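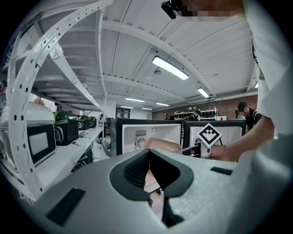

Hand-held grippers in use at a pair of microwave ovens, with shelves of appliances alongside.

Litach sets equipment budget for gripper programme

Litach has approved its equipment plan for the coming year, with most of the money going to hand-held grippers and the household appliances they are used with. Orders are due to be placed in September.

The plan provides for 30 new grippers, bought in matched pairs, and a stock of spare finger pads. Bastos will supply the grippers under a contract lasting 2 years, which also covers repairs and the loan of replacement units. Printed markers, mounts and charging equipment will be bought separately.

A further 136 items are listed under appliances and kitchen goods. Microwave ovens take the largest share of this part of the budget. Staff had asked for a wider mix of door types and handles, and the purchasing office has agreed to buy from several ranges instead of placing one bulk order. Used appliances will be accepted if they pass an electrical safety check.

Shelving, lighting and extra power points are to be paid for from the building fund. No single purchase above 3000 pounds may go ahead without a second quotation - a rule that now applies to software licences as well.

The Sunen site will receive its share of the equipment first, followed by Illia once work on the storage area there is complete. Both sites have been asked to return an inventory of existing grippers, including those awaiting repair, before the first delivery.

Requests for items outside the plan should be sent to the purchasing office on the usual form.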